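3.2 Banco de pruebas y réplica simulada

El brazo se montó en el taller compartido de Pernstead, en una mesa que también se usa para otras cosas, así que las horas de máquina real eran pocas. Casi siempre de noche. Por eso la mayor parte del ajuste se hizo en simulación y solo se pasó al brazo físico lo que ya funcionaba de forma repetible. El controlador (en adelante Brisis) es el mismo en los dos casos; cambia unicamente la capa de comunicación con los motores.

La tarea elegida es doméstica y corta: coger un objeto cilíndrico de la encimera y dejarlo en un cajón. El cajón empieza abierto. La variante con el cajón cerrado se trata aparte, en 3.4, porque el agarre del tirador dio problemas propios. El resto de objetos no interviene en la tarea – están ahí para que la política no aprenda sobre un fondo vacío. 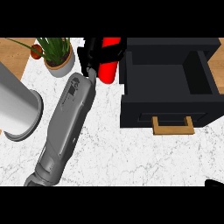

Figura 4. Escena simulada de la tarea de cajón: pinza junto al cilindro rojo, cajón abierto a la derecha.

La proximidad entre el cilindro y el mueble (Fig. 4) resultó ser la parte delicada. Con poco margen lateral, una pinza que se cierra descentrada empuja la pieza contra el costado del cajón. En las primeras versiones pasaba a menudo. Solución provisional: reducir la velocidad en los últimos 16 mm de aproximación y exigir 5 lecturas seguidas de contacto antes de levantar. No es elegante pero quedó así.

Se generaron 3375 episodios, variando posición inicial del objeto, fricción e iluminación. Quince valores por parámetro, malla completa. Los episodios en los que el objeto caía de la encimera se guardaron tambien, marcados como fallo, sin repetir. Lorna Cabrera revisó las etiquetas a mano en los casos dudosos (objeto apoyado en el borde del cajón, sobre todo).

En el brazo real, ensayos en tandas de hasta 100 intentos, con pausa entre tandas por el calentamiento del segundo motor. Las piezas impresas de la muñeca se cambiaron una vez, en marzo, por holgura; los datos anteriores al cambio no se mezclan con los posteriores. Godelieve Bakker rehizo entonces la calibración y midió de nuevo el desfase entre pinza y base.

Queda una diferencia conocida entre ambos montajes: el roce del objeto con el fondo del cajón. El modelo de contacto usado es rígido y no reproduce el pequeño rebote que se observa al soltar. Valores de fricción en la Tabla 2.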